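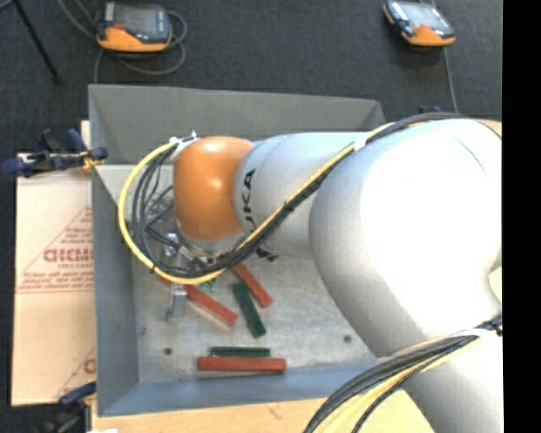

Last changed: May

Alutwood Bars: bin picking by pushing first

Alutwood is a set of 2,000 pick attempts on red and green bars in a metal bin, recorded with a KUKA arm. It goes with our work on Degefa, a method that decides whether to grab a bar now or shove its neighbors aside and try again. The shoving is called "pre-grasp rearrangement" in the paper – we had a page limit and used it badly.

What is in it

Each attempt has a color view, the joint log, the gripper force and a result label. 300 attempts are held out for testing. Please leave them alone, however lonely they look.

What we found

Degefa does best when bars cross each other. With bars flat against a wall it pushes, thinks, and pushes again. We cap this at 2 pushes, after which the attempt is marked failed and everyone moves on.

Known problems

Force readings drift after 30 minutes of running. The Zarkik loader corrects for it; the Plastville loader is older and does not. Green bars are labeled less reliably than red ones. A fix is planned, in the sense that there is a ticket.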